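Takcombe Tabletop Clearing Set: README

Version of March 26, 2018. Maintained by the Kallden household objects group.

Overview

The Takcombe set covers the clearing of small household items from a cloth-covered table. It holds 3,554 still images drawn from 300 clearing sessions. Each session begins with a cluttered table and ends when the person clearing it decides the job is done. Items include food boxes, empty wrappers, tissues, thin plastic bags, bottles and small solid blocks. No dishes or cutlery are included; those are covered by the separate Gerkholm set.

Item classes

There are 64 item classes, grouped under 3 headings: keep, discard and undecided. The heading is assigned per session. A bag that will be used again goes under keep in one session and under discard in another. Food boxes start as undecided until the session notes say whether anything is left inside.

Wrappers are labeled separately from the boxes they came in, even when both are on the table together. A wrapper folded lengthwise keeps the class "wrapper, flat" along its whole length, including a crimped end that has fanned open. Do not split the crimp into its own region. Earlier drafts did this and the class counts were not usable. 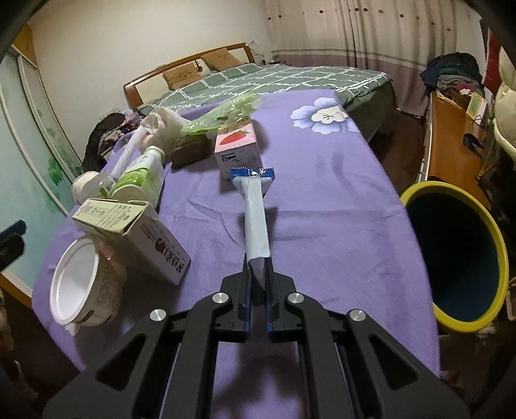

Tissues and paper bundles share one class. Annotators could not separate them reliably once crumpled, and the distinction has no effect on where the item goes. Translucent bags are outlined at their outer edge. Anything partly covered by a bag gets its own outline, drawn only where its shape can be followed, and the flag "covered" is set to 1.

Table coverings

Patterned cloths were kept in the set on purpose. Printed flowers and leaves are part of the covering and are never labeled as items. The same applies to creases, folds and shadows. If a shadow touches an item, the outline stops at the item. Plain cloths make up a smaller share of the sessions and carry the covering code P; patterned cloths carry F. The code is entered once per session.

Position and contact

Each item has a pose field with the values upright, side, flat and leaning. The field describes how the item rests on the covering and says nothing about whether it is full. A white bottle on its side with the cap pointing left is entered as pose "side", cap direction "left". Contact is a separate field and is entered for both items in a pair. Where a long pink box with a strawberry picture lies diagonally against a chunky brown block, each lists the other. The bottle does not touch either of them and its contact field stays empty.

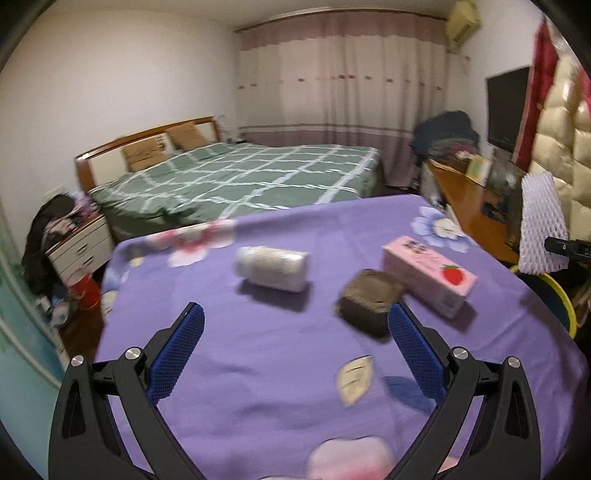

Printed text on items is not transcribed unless it is sharp enough to read in full. Partial readings were removed in the October revision. Pictures printed on packaging may be used to tell two boxes apart: the red strawberry with green leaves is a sufficient mark for the pink box, even with the characters near its other end blurred. Enter the printed subject in the field "mark" in lower case, singular.

Known problems

Nearly 300 outlines of translucent bags are too generous at the corners.
The Simões sessions use "paper" where all others use "tissue/paper". Map one to the other before counting.
Cap direction is missing for bottles labeled before the October revision.

Files

items.csv: one row per item per image
sessions.csv: covering code, headings, notes
classes.txt: the class list, one per line

Corrections should give the session number and the row in items.csv.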